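Creatine, Protein and Pre Workout: Your Questions, My Answers

Updated Mar 7, 2026

I get a lot of the same emails, so I finally put them all on one page. I write about supplements, I lift four mornings when life allows, and I've tried far more tubs of powder than my kitchen cabinets were built for. I'm not a doctor. If you take medication or have a kidney problem, please talk to yours before you buy anything!

Do I need creatine if I'm just starting out?

Need? No. You'll get stronger in your first few months on decent food and sleep alone. But if you want one supplement that's cheap and well studied, this is the one I'd point you to. I held off for years (I thought it was only for huge guys) and I kick myself a little for that.

Which kind should I buy?

Plain creatine monohydrate. The fancy versions cost more and I've never felt any difference between them. I'm using the unflavored one from Kuvis right now, and before that I had the Rilix tub, and the only thing I can tell you is that the Rilix scoop is easier to dig out.

Should I do a loading phase?

You can, but I don't bother. Loading fills your muscles up faster, and it also gave me a stomachache that I remember very clearly. A small daily dose gets you to the same place in a few weeks.

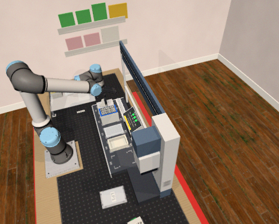 Take it whenever you'll remember it. I stir mine into my morning oatmeal, which sounds gross and is totally fine once there's a banana in there. Missed a day? Just carry on the next morning, no doubling up.

What about protein powder?

It's food. Handy food, but food. If you already eat eggs, yogurt, chicken, beans and so on through the day, a shake is a convenience and you can skip it. I keep whey around for the days I come home from the gym at nine and can't face a pan.

Whey or plant?

Whichever one your stomach likes. Whey mixes better and tastes better to me, but plant blends have come a long way. The Ernbridge pea and rice one in vanilla is pretty good with cold milk and pretty awful with water, so now you know.

Why does my shake come out lumpy?

Liquid first, powder second! I did it backward for ages. And don't leave the shaker in your gym bag. I've thrown out 2 of them that way. 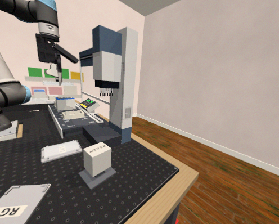
If lumps still bother you, a blender with a few ice cubes fixes nearly anything. Frozen berries too, though then you're making a smoothie and you may as well put some spinach in.

Do you take a pre workout every time?

No, and I used to. Last September I quit for a couple of weeks because I was sleeping badly, and my first few sessions felt like lifting underwater. Then it passed. Now I save it for heavy leg days and have a regular coffee otherwise.

What should I look for on a pre workout label?

First, the caffeine per scoop, and check whether a serving is one scoop or two, since companies don't all do it the same way. Second, real amounts next to each ingredient. If all you see is a "proprietary blend" with one total, put it back. The label on the Chiriac one lists everything, and I wish that was normal.

My face tingles after I take it. Is that bad?

That's most likely the beta-alanine. It feels weird (mine goes for the ears) and it fades. A smaller dose, or splitting it in half, usually calms it down. If you get anything beyond tingling, like a racing heart or hives, stop taking it and call a doctor.
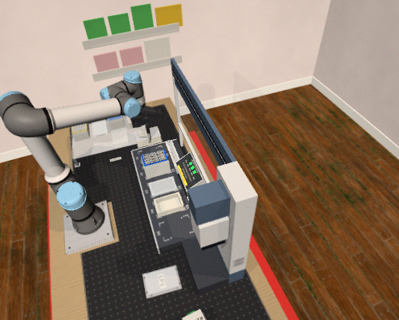

Rocío Carrasco wrote in to say that eating something first made a big difference for her: "Half a bagel and the itching is barely there. On an empty stomach I want to climb out of my skin." I tried it with toast and I'm with her on this one.

Can I mix creatine and pre workout together?

Sure. Just check that your pre workout doesn't already have creatine in it, because plenty do.

How much do you eat on a bulk?

I land near 3,000 calories. A reader asked if he should jump straight to 4,000 and my answer was please don't, add a little at a time and watch the scale.

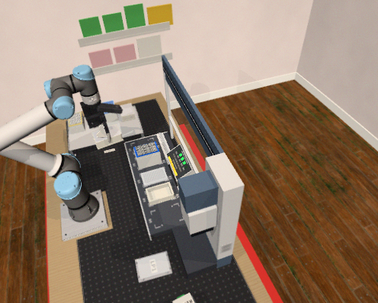
A robotic arm at the left side of a long workbench, with two shelves on the wall behind.

Do supplements expire?

They do have dates, and I stick to them for anything with flavoring or fats in it. Keep the lid on tight and store the tub somewhere dry. Above the stove is a bad spot.

Can I send you a question?

Yes please! Use the contact form and tell me what you're taking and how much. I read everything, and I add new answers here when I get a free evening.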